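Treddale Repair Shed Reopens Its Doors With a Table Full of Plastic Odds and Ends

Jul 11, 2020

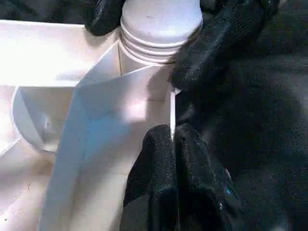
The Treddale Repair Shed opened again this morning after a long spring with the lights off, and the first thing on the bench was a heap of white plastic parts that had been waiting in boxes since before the closure. People in town will remember the collection drive over the winter, when the shed asked households to bring in caps, spouts, lids and fittings from things they were about to throw away. The idea was to have a store of spares, sorted by size and by thread, so that a good jug or a garden sprayer would not have to go in the trash for want of one small piece. Anyone who has tried to match a cap to a neck will know how slow it can be, and a part like the white one here, with its round top, its ridged neck and a body made of flat, creased-looking panels, takes more turning over in the light than you would expect. It went onto the "look again" shelf, along with a good many of its cousins.

The shed ended up with 3,000 pieces, give or take whatever is still in the bottom of the last crate, and they came from all over. Treddale households brought most of them, but two carloads arrived from Dekham, where the drop-off was at the library, and a few bags came down from Pirkgate with the seed swap people, who had been saving their sprayer tops for years on the theory that somebody would want them some day. Well, somebody does.

Sorting will go on through the summer. The system is a simple one and was worked out on the back of an old parts catalog. Everything with a thread goes to the long table, where it is tried against a row of sample necks and then dropped into a bin with the size written on the front. Snap-on lids go to the window side. Anything with a nozzle, a tube or a trigger goes in the blue tubs under the stairs, and anything cracked goes for recycling, if the county will take it that week. So far there are 122 bins with labels on them, and the people at the long table would like it known that they have run out of the good markers.

It is fiddly work, and rather pleasant once you settle into it. The ridges on a neck can look the same on two parts and still not be the same at all; one will take a cap with a nice smooth turn and the other will go half a turn and stick. Forcing it only spoils the thread. The regulars have learned to set the cap down flat, turn it backward until they feel the little drop, and only then start turning it the right way - a trick that works just as well on the pickle jar at home, by the way. White parts are the hardest of the lot to sort by eye, since the marks molded into them hardly show, and there has been talk of bringing in a desk lamp with a bendy neck so that the light can come from the side. If you have one in the attic, the shed would love to hear from you.

Visits are a little different from what they were before. The room holds fewer people now, so there are 30-minute slots on Saturday mornings, and everyone is asked to wear a mask and to use the hand gel by the door. The coffee urn is away for the time being, which was felt keenly this morning, though a neighbor did leave a cooler of lemonade out on the step. Visitors can bring up to three items each. Please empty them and give them a rinse before you set out, and if you still have the old cap or the broken bit, bring that too, even if it is in several pieces, as a broken cap tells the sorters nearly as much as a whole one.

There is no charge for a spare part, though there is a coffee can by the register for anyone who cares to drop something in. What it collects will go toward more shelving along the back wall, where the boxes are presently stacked higher than anybody likes. The shelves themselves are being held at the Alvarado hardware store, which has kindly kept them aside and offered to bring them over on the truck once the floor has been cleared. Clearing the floor, of course, means finishing the crates, so there is plenty of good reason to get on with it.

This morning's visitors brought a nice mix of things. There were two watering cans without their roses, a camping jug that had lost its spout somewhere on a trip to the lake, a sprayer, a laundry bottle that somebody wanted to turn into a scoop, and a child's bath toy with no stopper. The jug went home with a spout that fit on the second try. The bath toy took a good deal longer, with half the bench joining in from a polite distance, and the piece that finally did the job came out of the Pirkgate bag. One of the watering cans is still waiting, so if you have an old rose lying around in the garage, its owner would be very grateful.

The shed would also be happy to have more hands on weekday evenings. No experience is needed, only patience and a fairly good chair, and sorting can be done at home if you would like to take a crate away with you. Each crate comes with a sheet of thread sizes and a set of sample necks in a bag, and all that is asked is that the bag come back with everything in it. Older children are welcome to help at home and are said to be very quick at it, quicker than most of us. Small parts and small children are not a good match, so please keep the crates up high if you have toddlers about.

If things go well, a swap day is planned for September on the grass beside the shed, with tables for Dekham and Pirkgate as well as our own. Until then the doors are open on Saturdays from nine to noon. Slots can be booked by phone or by leaving a note in the mailbox, and the list for next week already has a few names on it. Crates for home sorting can be picked up from the side door at any time during opening hours, and someone will help you carry one to the car.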